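My uncle spent 21 years teaching people to drive, and he swore you couldn't explain a clutch. I think about him whenever somebody tells me we should just write robots better instructions.

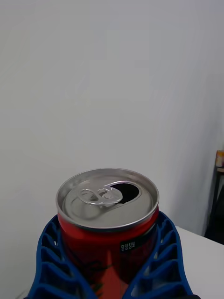

**Ruoxi Jin**
*Robot operator and trainer, Lestari*

I steer an arm by hand for a living, and people find that a little sad (my dentist did, anyway). Why do it 166 times when you could program it once? Well, because my hands know stuff I can't put into words! How hard do you squeeze an opened soda can? I have no idea. I just squeeze it.

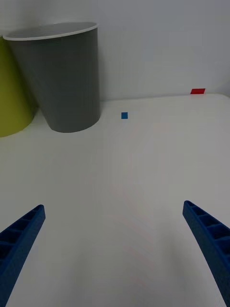
*Two bins, two markers and a lot of white table.*

My coworker Attila Kovács disagrees, loudly, usually over lunch. He says we're only passing our bad habits along, and okay, he has a point. I sneak up on everything from the left.

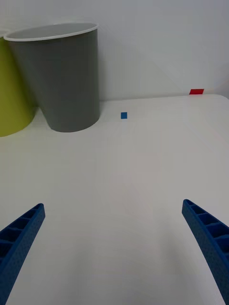 Bad habits are what I'd fix first, and I'd do it by putting more kinds of people on the controls. Give my aunt a turn, give a teenager a turn. Ask them to go from the gray bin over to the little red marker at the back of the table and I bet you'd get a different route from each of them. I'd take 4 people who move differently over one very tidy expert like me, and I'd happily share my chair.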